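Kids' Pink Space Basketball, ships flat
399 rupees, pump sold separately

I'm Deepika Lobo and I run the toy and sports shelf at Borkunby. I picked this ball for our July list because my niece wouldn't put it down -- and then I ended up wanting one too! It's soft pink rubber with a dimpled grip, darker pink seams and little space doodles. There's white Chinese lettering on it as well, and part of it reads "class", with a short line next to it so a kid can write theirs in. (My niece wrote her name there instead. Fine by me.)

We send every ball out with the air let out, so don't panic when you open the box and find something floppy. Give it a few minutes with any hand pump and a needle. I like to wet the needle first. 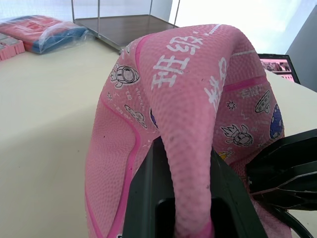
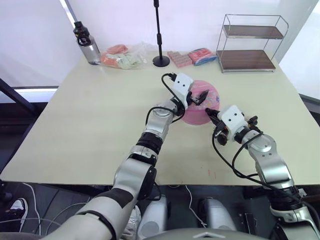
Pink, printed decorations 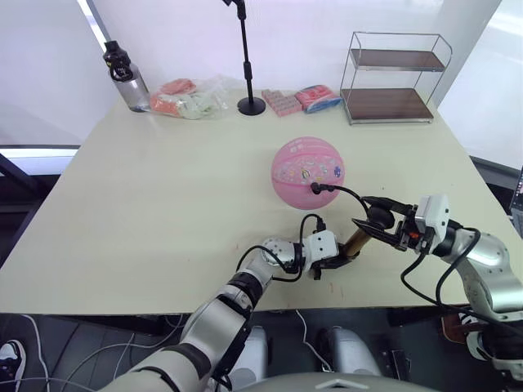
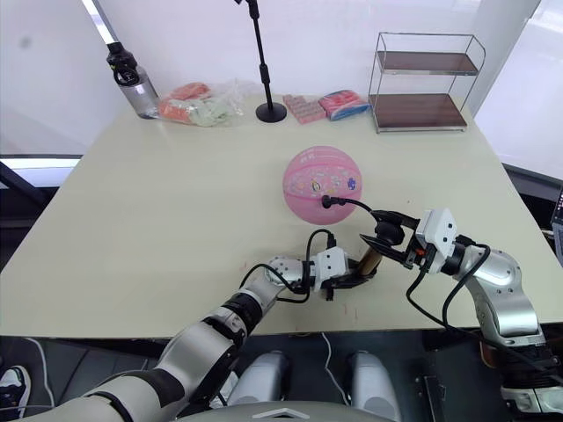 Go slow with the pump and stop while the ball still gives a little under your thumb. Kids find it easier to catch that way, and it's kinder to the downstairs neighbors too. If it gets grubby, wipe it with a damp cloth and skip the strong cleaners -- I lost half the print on one of mine that way.

Shipping is 39 on a single ball and free on orders over 800. Schools and clubs, write to Murali Chowdary at our Skumville store before you order. He keeps up to 200 set aside for groups and can throw in a few spare needles if you ask.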